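机器人怎么学会摆水果？

我在Hoven实验室上班，每天的工作就是教机器人做家务小事。听起来很厉害吧？其实我更像幼儿园老师，同一件事要教好多好多遍！

你学系鞋带的时候，是不是先看大人系，再自己试？我们的机器人也这样学。我们先用遥控的办法带着它的手臂做动作，电脑就把两样东西一起记下来：它“看见”了什么，手臂又是怎么动的。这个方法叫“模仿学习”。

机器人的“眼睛”可不止一双哦。有一只小相机装在手腕上，离夹爪特别近，东西一晃，画面就糊成一道。

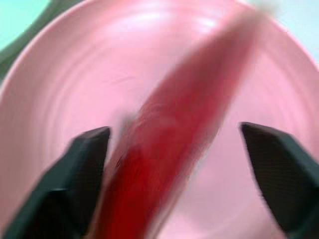

糊了也没关系，我们照样留着。机器人以后自己干活时，看到的画面也会糊，早点习惯才好嘛。另外还有一个相机装得高高的，负责看整张桌子：盘子在哪儿，玩具香蕉在哪儿，西瓜片又在哪儿。近的看细节，远的看全局，合起来用，它就不容易抓偏啦。

这个项目叫Warnelico，我们一共记录了4,000次练习。然后做了个小比赛：一组机器人只用手腕相机学，另一组2种相机都用。你猜哪组赢了？两种都用的那组！它抓空的次数少多了，我高兴得在走廊里跳了起来。

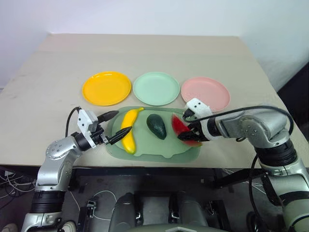

Jenville小学有位小读者来信问，要是把盘子换个颜色，机器人会不会就不认识了？这个问题问得真好！我们试过，它有时候会愣住，手臂停在半空不动。所以练习的时候要常常换盘子、换位置，让它见得多一些。等12月新一轮练习做完，我再来告诉你们它有没有进步。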